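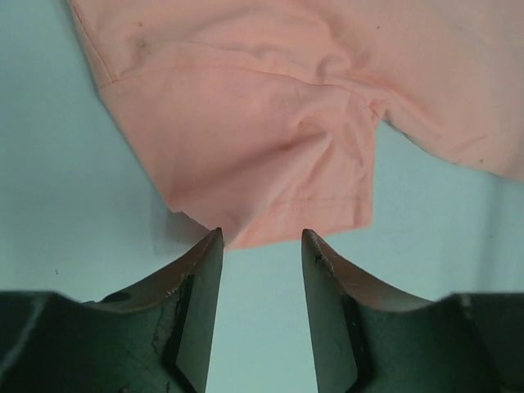 Deodorant marks on cotton tees – any hope?
Sheldon Melnyk
My favourite T-shirts have gone stiff and waxy under the arms. I've washed them twice on the 34 minute cycle and the colour's fine but the crusty bit won't budge. Help!

Tinby
White vinegar, half and half with water, soak for an hour and then scrub gently with an old toothbrush. Wash as normal after. I do mine in the laundry tub and it got 2 of my work shirts back to wearable. Keep them out of the dryer till the marks are gone – heat sets them. Your cycle sounds a bit short too, mate.

Kütt
just buy new ones

Clamgate
Seconding vinegar, but never mix it with bleach! I also let my deodorant dry before getting dressed and the buildup's been way slower.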